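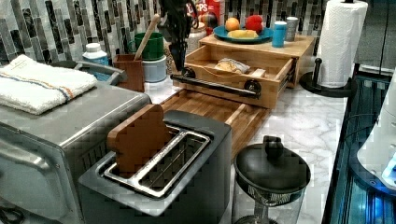
One slice in, mini oven next door with the tea towel on top

Switching off at the wall - worth it or not?
Home & Bills > Electricity

pegbasket
Right, I need other people's opinions because my household is split down the middle. Prevari have put our direct debit up to £121 a month and I've gone on a bit of a mission. Everything off at the wall at night, every night. Toaster, mini oven, telly, router, phone chargers, the lot. My husband says I'm spending ten minutes a day to save the price of a stamp and that he's sick of resetting the clock on the cooker.

We used 1,328 units between the last two bills. Three-bed semi in Totden, gas heating, two children who think doors and lights only work in one direction. Is that high? The website gives you a little green leaf or a little red leaf and we got an orange one, so no help at all.

Does anyone do the switching off thing and see a difference on the bill?

tarik_coskun
Your husband's mostly right, sorry. A toaster that isn't toasting uses nothing. It's a lever and some wire. You could leave it plugged in till the children have left home and it wouldn't move the bill by a penny. Same with a kettle unless it's one of those with a lit-up display.

What does cost you is anything that gets hot while you're using it, and anything that never goes off at all. Fridge freezer, tumble dryer, immersion heater. Have you checked the immersion? Ours had been on all summer before I found the switch behind the towels.

Tarık

DraughtyDoris
Disagree with Tarık on principle! I switch off at the wall and always have. My mum did and her mum did. Never mind the money, it's about fire. There was a kitchen fire four doors down from us one July and they weren't even in the house. So I'd carry on, pegbasket, and let him moan about the clock.

tarik_coskun
Fair enough for safety, I wasn't arguing with that. I do pull the toaster plug myself when we go away. But she asked about the bill.

pegbasket
Thank you both. I've found the immersion switch (airing cupboard, behind the Christmas tablecloths) and it's off, so no luck there. We haven't got a tumble dryer, just the airer and a lot of bad temper.

I do wonder about the mini oven though. We use it for nearly everything because I thought it was cheaper than heating the big one. Fish fingers, jacket potatoes, garlic bread. Now I'm doubting myself.

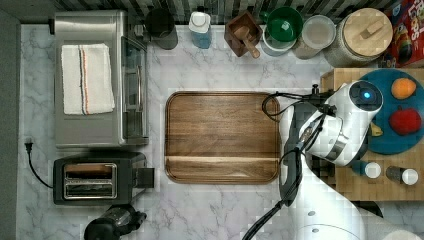

Mini oven and toaster, seen from above

Şengül K
The mini oven is usually the cheaper of the two because there's less air to heat up, but it depends how long you have it on. A jacket potato from raw in any oven is an hour of electricity for a potato. Do them in the microwave till they're soft and then crisp the skins in the mini oven at the end. My sister swears she can taste the difference and she can't, I've tested her.

Get yourself a plug-in meter. Mine's an Apaza, nothing fancy, you put it between the plug and the socket and it tells you what's going through. I went round the whole house with it one wet afternoon and the thing that shocked me was my son's games console. It was in some sort of half-asleep mode and pulling power all night long. Changed one setting and that was that. The old hi-fi was nearly as bad.

Şengül Karaca (no relation to the Karaca on the gardening board, people keep asking)

DraughtyDoris
What's the point of a gadget that costs money to tell you that you're spending money?

Şengül K
You lend it to your friends afterwards, Doris. Mine's been to half the street.

furkanness_flyer
Some libraries lend them out as well. The one at Furkanness does, you just need your card. Ask at the desk because they keep them in a drawer and they're not on the website.

On the 1,328, you can't say if it's high without knowing how long it covers. Pegbasket, what were the dates on the bills? And were both readings real ones, or did they estimate? Prevari estimated mine two quarters running and I ended up paying for a house full of people when it's only me and the cat.

pegbasket
Oh. I've just looked and the second one has a little E next to it. Does E mean estimated?? I've been going round in the dark with a torch for three weeks over a number they made up! 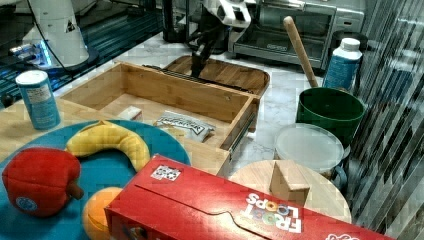
I'm going to read the meter properly tonight once the kids are in bed and send it in. If it comes out lower I want the direct debit put back down, and I'm not being fobbed off with another leaf.

tarik_coskun
E is estimated, yes. Take a photo of the meter with your phone when you do it so they can't argue. And ring them, don't use the chat. I was in a queue on the chat for so long it logged me out.

DraughtyDoris
I found the chat very good. A nice girl sorted mine in no time.

furkanness_flyer
You must have got the only one on shift, Doris. Ring first thing, they open at 8am and it's quiet then.

By the way, the fan heater. Has anyone in the house got a fan heater? Those are often 2,000 watts and people forget they've got one on under the desk.

pegbasket
My husband has got a fan heater under the desk.

Şengül K
Ha! Start there.

pegbasket
He says it's "hardly ever on". I've ordered the plug-in meter and I'm not telling him when it's coming. Will report back when I've got a proper reading - and I'm leaving the toaster plugged in from now on, but Doris, I'll unplug it when we go to my mum's.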